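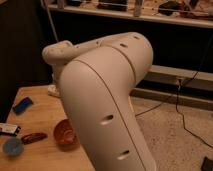

Figure 4. Arm over the work table, with task objects set out.

4.2 Recording a task by hand guiding

Use this procedure to teach the Kerkero arm a tabletop task by moving it yourself. To record with the remote handset, go to section 6.

Before you start

Set the objects on the table within reach of the arm. Small items of different shapes, such as a bowl, a lid and a block, are suitable for a first task. Check that any cables on the floor are clear of the place where you will stand.

CAUTION: Support the arm with one hand before you release the joints. It can sink when the brakes open.

1. Open Nillov on the control computer and select New Task.

2. Type a task name. Names may not contain spaces.

3. Select Hand Guide and wait for the status light on the screen to turn green.

4. Hold the lower segment with one hand and the end joint with the other. Keep your fingers away from the seams and the vent holes.

5. Press Release, then move the arm to the start position. Press Record.

6. Guide the arm through the task at a slow, even speed. Pause for 2 seconds at each point where the arm must pick up or put down an object.

7. Return to the start position and press Stop. The joints lock again.

8. Press Save, or Discard if you bumped the table or lost your grip.

Repeat steps 5 to 8 until you have at least six good recordings. Move the objects a little between recordings — the arm learns poorly from a layout that never changes.

NOTE: A task folder holds up to 1,000 recordings. When it is full, Save is grayed out. Export the folder before you continue.

NOTE: Recordings made before the December update must be converted first. See Appendix B.

Manual revision: April 19, 2024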